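A student team at the Kadville technical college has begun collecting demonstrations for its garment-folding project. The work uses hand-held grippers, operated in pairs, with a T-shirt as the test item. The team plans to record 500 folds before training starts. Each fold is logged as a separate episode, and episodes with a dropped hem are kept and tagged. 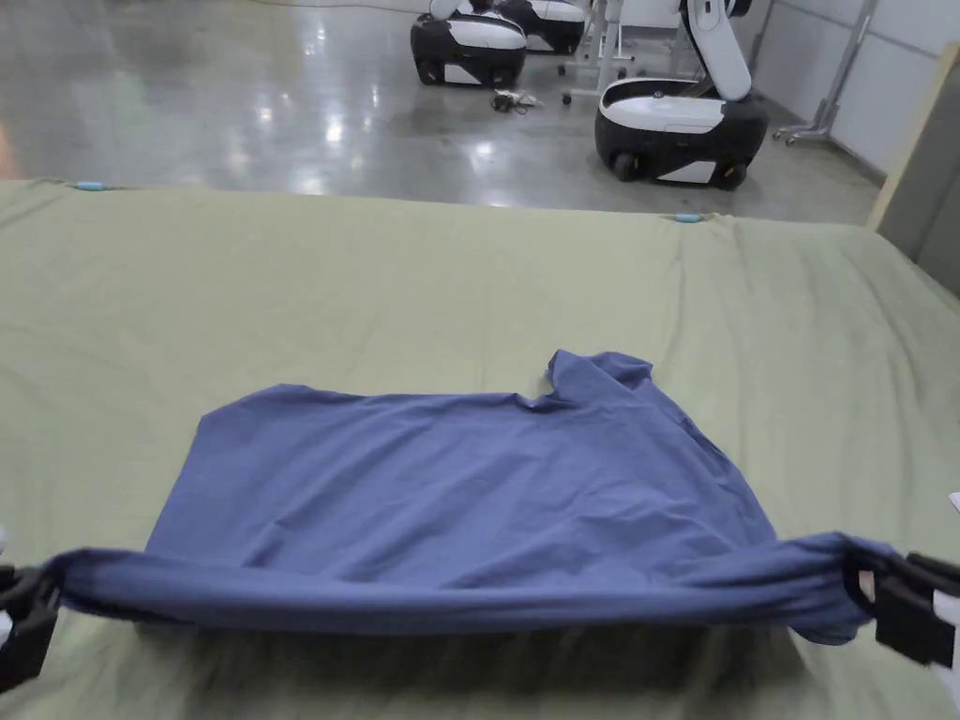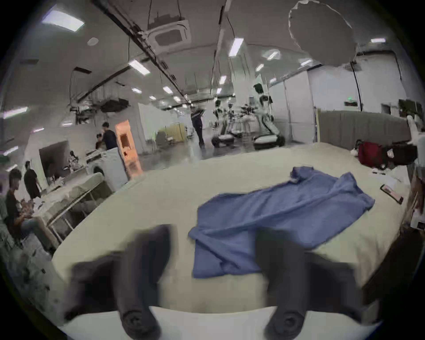
The grippers do the job at the table; wheeled robots share the floor.

KADVILLE, 3 Mar 2018 – The course began in February and runs for one term. By the end of the first recording block the log held 349 episodes, of which 51 were tagged for review. The tagged set will be used to test a grasp classifier written by second-year students.

The class will enter the trained policy in the Hullia student contest, where a folded shirt is scored on edge alignment and time. Entries must finish within 30 seconds per fold. Source code and the episode log format will be released after the contest.

Related items
Hullia contest rules revised for soft goods
Suwannarat lab opens evening sessions to students
Ronix controller workshop: places left
Line-following finals: full results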